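3.2 Surface type and reported walking effort

The second part of the survey dealt with the ground people walk on. Earlier work on walking in small towns has mostly looked at distance, slope and traffic, and has treated the surface underfoot as a matter for maintenance departments. We wanted to know whether residents of the two study districts, Tirka and Andetti, took it into account when choosing a route for everyday errands.

Questionnaires were sent to 1,000 households, split evenly between the districts. Replies from people who had moved in during the previous 12 months were set aside, as they had not yet walked the same routes through a full winter. From the rest we drew 200 respondents for the route diary. Each kept the diary for 2 weeks in December and noted the start and end of every trip on foot, the surface for most of its length, and the effort on a five-point scale. Trips made with a pushchair, a shopping trolley or a walking stick were marked separately.

Surfaces were grouped into block paving, asphalt, loose stone and bare ground. Where a trip crossed more than one, the respondent was asked to enter the one that took up the most time. Grass verges were entered as bare ground if the respondent walked on them and left out if they did not. Figure 4 gives the two hard surfaces in the grouping.

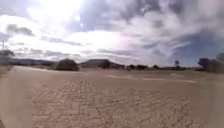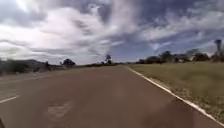
Figure 4. Hard surfaces in the survey grouping: block paving (first) and asphalt (second).

On block paving, one respondent from Andetti wrote that the joints were no trouble in shoes but made a loaded trolley pull to one side, so that she went the long way round by the asphalt on market mornings. Several other diaries from the same district made a similar point in fewer words. We had not asked about wheels in the main effort question, and the remark led us to analyse the marked trips on their own.

For unaided trips, the effort scores for block paving and asphalt were close together, and we found no pattern by age group. For trips with wheels, block paving was scored as harder in both districts. The gap was wider in Andetti, where the paving is older and has been lifted more than once for pipe work. In Tirka the blocks were relaid by the contractor Kemier before the survey began, and complaints there were mostly about puddles at the kerb.

Loose stone was scored as hardest by all groups. Few trips were recorded on it, and almost all of them were on the path behind the Öztürkmen bakery, so we do not draw general conclusions from this result. Bare ground was scored unevenly. Some respondents preferred it to asphalt in dry weather and avoided it altogether after rain.

The diary has two limits that matter for the next section. Respondents chose their own routes, so the worst surfaces are likely to be under-recorded. The five-point scale was also read differently by different people, and a score of three from a regular walker may not match a three from somebody who usually drives. Section 3.3 compares scores only within the same respondent.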